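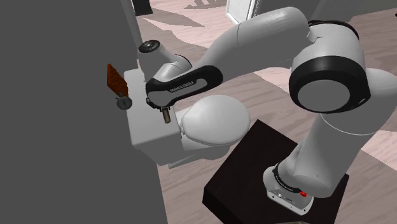 A white robot arm on its dark pedestal, with a toilet behind the curve of the arm.

About Murkholm Playhouse

We're a small theater with a big appetite for plays, and we love having company! Murkholm Playhouse puts on five productions a season in the old Kundis feed store, a long brick building with terrific acoustics and a slightly sloping stage (actors get used to it by the second week, and dancers by the third). The house has 135 seats. From the back row you can still see an eyebrow go up, and we choose our plays with that in mind.

Our first show was a two-hander done with a borrowed sofa and 71 people in the audience. Last season 3,644 tickets went through the box office, and plenty of those belonged to folks who told us in the lobby that they hadn't been to a play since high school. We want them back! We want their neighbors too.

What we put on

Mostly comedies and newer American plays, with one classic every year and one script that has never been staged anywhere. The new script is the part we get most excited about. It starts as a reading with music stands and coffee, then goes back to the writer for a few months, then comes to us again as a full production with sets and lights and all the rest. Some of these plays change an awful lot on the way. One began as a courtroom drama and opened as a farce about a boat.

The Khunthong Studio

Behind the main stage is the Khunthong Studio, a plain black room where we rehearse, teach and try things out. Acting classes for adults run on weeknights, and you don't need any experience to sign up. Kids eight and up have their own Saturday-style workshop during school breaks, with a show for parents at the end of the week. We also teach stagecraft: hanging lights, running a sound board, building flats that stand up straight.

Our scene shop is across the alley in the former Sturex garage, and it's a wonderful mess. The costume racks upstairs hold over 2,000 pieces, and local schools borrow from them all year long. If your drama club needs six matching waistcoats, write to us early, as they go fast in spring.

Coming to a show

Doors open an hour before curtain. Parking is free in the lot beside the building, and the ramp entrance is on the same side. Every production has one pay-what-you-can night and one performance with open captions, and both are marked on the calendar.

Auditions for the new season are in September, and they're open to everybody. Bring a short piece you enjoy doing, or ask at the desk and we'll hand you a page to read.

Page updated 6/23/20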